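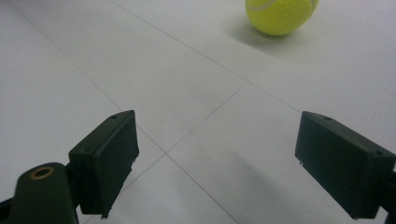 Pavithra Varghese
Member, Grippers and Hand Tools board

Pads on a hand-held gripper no longer close parallel

I am building a pair of hand-held grippers at the Plikstead shared workshop, to a linkage I drew myself. Each finger is a printed link with a block pad bolted to the end. The links pivot on shoulder screws and the trigger pulls both sides through a common slider. The practice object is a tennis ball on the floor.

The first gripper closed square when it was new. After 705 cycles on the counter the pads met at the front edge first and left a wedge-shaped gap at the back. At 1,501 cycles the gap was wide enough that a sheet of card slid in from behind with the trigger fully pulled. A tennis ball hides the fault because the felt gives. A flat bar does not, and it twists out when I lift it.

What I have checked so far:

The pad screws are tight. I took both pads off and laid them face down on a surface plate, and neither rocks.
The slider runs freely and has no side play I can feel.
The trigger spring has been changed once, with no effect.

I have not stripped the pivots yet, as the screws went in with thread lock and I would like to know what I am looking for first. Is this likely to be wear in the links, or have the links bent? All parts were printed on the workshop's Tarkora at the default settings.

Kayode Bashir
Regular

Had this on a camera slider once. Print it again with more infill.

Dinesh Bhat
Moderator, Grippers and Hand Tools

More infill will not help if the hole is what has worn, and from the description I would look there first. A bent link gives you the same error on every cycle. Wear gives an error that changes with load, so the test is simple and you can do it before stripping anything.

Clamp the handle in a vice with soft jaws. Close the gripper on a flat bar and hold the trigger with a cable tie. Now push the back of one pad sideways with a finger, lightly, and watch the pivot. If the link shifts on its screw before the pad moves as a whole, the pivot is loose. Repeat on the other side. Do it with the gripper open as well, where the linkage is unloaded and the play is easiest to feel.

My own links are on their second version. The first had a plain printed hole running on the screw thread, which files the plastic away with every stroke. If yours are the same, drill the hole out and press in a metal bush, then use a screw with a plain shank. Mellor sells short ones that suit a printed arm. Ream after pressing, as the plastic closes the bush up slightly.
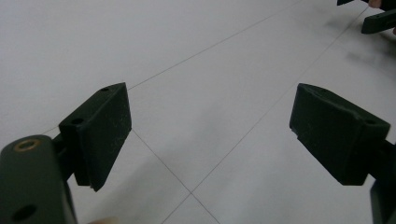
Pad alignment is a separate matter from pivot wear and should be left until the pivots are sound. Two fixings per pad are enough, but the holes need to be a close fit on the screws or the pad will creep round under load. On the left finger in the photo you can see the brass insert in the rounded end of the arm, and the two small holes in the top of the pad. The pale scratches on the pad are cosmetic and do not affect how it closes. I set mine by closing the gripper on a ground bar with the pad screws slack, then tightening in turn, front and back.

If the gap is still there after all that, measure the two links against each other. Mine came off the printer unequal in length and no amount of adjustment would have put that right.

Pavithra Varghese

Did the vice test. The right pivot moves visibly and the left one hardly at all. The holes are plain, as you guessed, and the screws are threaded for their full length. I have bushes on order and will do both sides on both grippers while it is apart.

Guðlaug Stougaard
Member

Late addition, but warm the thread-locked screws with a soldering iron on the head before you turn them. Keep it short. I held it on for too long and the link went soft, so I had to print a new one.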